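3.2 Collecting the cloth demonstrations

All demonstrations were recorded with the Kadden hand-held gripper. The operator holds the tool directly and carries out the task by hand, so no robot arm is needed during collection. A wide-angle camera on the tool records what the fingers see, and the opening between the fingers is stored with each frame. The arm is used only in the tests of Section 5.

We collected data at two sites, the Wumer workshop and the Clendero annex. The rooms differ in lighting, flooring and wall color, and we made no effort to make them look alike. Furniture was left where it stood, and people were free to walk through while recording was under way. Earlier work on the Araújo set used a plain backdrop, and the resulting policy did poorly when it was moved to a furnished room. We wanted the background to vary from the start.

Each demonstration begins with the gripper open and ends when the cloth has been released. The operator picks up the cloth, lifts it clear, carries it to a target spot and lets go. Operators were told to grasp wherever seemed natural to them and to keep the cloth in view while moving. They were not given a fixed speed. If a grasp failed, the operator could try again within the same recording, and such retries were kept. Figure 2 gives the view from the tool with a cloth in the grasp.
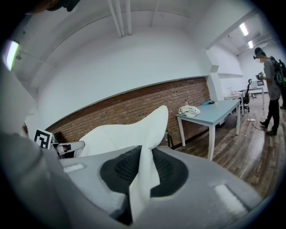

Figure 2. View from the hand-held gripper with a white cloth held in a pointed fold. A fiducial marker is visible at left, near the finger.

The marker is used to recover the finger opening. When it is hidden by cloth for a short time, we fill the gap by linear interpolation. Longer gaps cause the recording to be dropped. Hanging fabric is the main difficulty here, as a loose corner can swing across the marker while the tool is being turned.

Seven operators took part. Two of them, Snežana Petek and Gilmar Sales, had used the tool before; the others practiced until they felt comfortable, and their practice runs were not saved. The first session was held on Tuesday, October 5, 2021, and the last in February of the following year. In total we recorded 672 demonstrations. Of these, 102 were removed, mostly for long marker gaps and in a few cases for lost tracking of the tool position. The remaining 570 make up the training set.

We did not label grasp points or fold shapes. The only note stored with a recording is the site, the operator number and whether a retry took place. The retry flag is used in Section 5.3, where we train with and without those recordings.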